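Equipment Plan and Budget for a Household Pick-and-Place Course Station

Project report, Gruvdale Technical College
2 Dec 2018

1. Purpose

Our group was asked to plan the equipment for a student station where hand-held grippers are used to record picking tasks with ordinary household items. The college set a ceiling of 2346 dollars for the station. The report covers what we propose to buy, what we propose to borrow, and what we left out. The station should be ready for use in February.

2. What the station has to do

The main task in the course plan is sorting small loose objects into a dish. We chose fruit because it comes in different sizes and is cheap to replace. The work is done in furnished rooms, so the budget does not include a lab bench or a fixed table. A bed, a sofa or a kitchen counter can all serve as the work surface, and each one puts different demands on the gripper. A soft surface gives way under the fingers. A hard one makes round items roll.

For each size of item we wrote down what the jaws must manage. Oranges need a wide opening and a pad that does not slip on plastic wrap. Longans need the tips to close evenly, and they are the items that decide how fine the pads have to be.

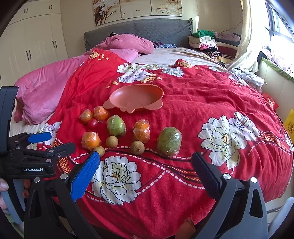

The second requirement is that one person can run the station alone. The grippers have to be light enough to hold through a full session, and spare parts have to be easy to change with a screwdriver. We dropped one model from the list at this stage. Its finger pads were glued on and could only be replaced by the supplier.

3. Suppliers compared

We asked for quotes from two suppliers, Gomard and Yupanqui. Gomard sells its grippers as a kit with a case and a set of spare pads. Yupanqui sells the parts one by one, with a lower starting price but a separate shipping charge on each order. When we added the pads, screws and shipping, the Yupanqui order came out 106 dollars higher than the Gomard kit.

Delivery time also mattered. Gomard quoted 2 weeks and Yupanqui quoted 5. Either would meet the February date, but the longer wait leaves little room for a return if a part arrives damaged. We recommend Gomard for the grippers and spare pads.

For storage and file handling we looked at Plutness, a software package the college already has a license for. It does what the course needs, so there is no software line in the budget.

4. Props and consumables

Props were the hardest part to plan. Our first draft had a single line called "miscellaneous objects," and our instructor sent it back. The new version splits props into two groups.

Reusable props are dishes, bowls and trays. Plastic is preferred over glass or ceramic for work on beds and sofas. Shallow dishes are easier to reach into, and a shaped rim gives the student something to work around. We propose a small set in mixed shapes, bought at a discount store.

Consumable props are mainly fruit. It has to be bought fresh for each block of sessions. Wrapped fruit stays cleaner and keeps juice off the bedding, but the wrap changes how the pads grip, so the shopping list should include both wrapped and unwrapped items.

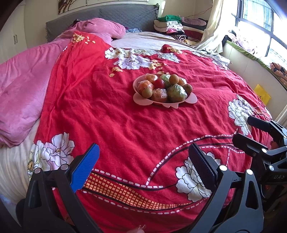
Figure 2. Wrapped oranges and green fruit in a pink plastic bowl, with longans among them.

We also added washable covers to the list. Students should be able to work on a patterned cover as well as a plain one, and one of each is enough for the first term.

5. Items left out

We did not budget for a robot arm. The price was far above the ceiling, and the course plan does not call for one until the following year. We also left out extra lighting. Most sessions can be held by a window during the day. If evening sessions are added, a pair of floor lamps should be priced then.

6. Open points

The Gomard quote does not say whether the spare pads come in more than one texture. This should be settled before the order is placed. We have also not decided who will pay for fruit after the first block, and the department office has asked for an answer before the order form is signed. The full quotes and the prop list are attached as Appendix A and Appendix B.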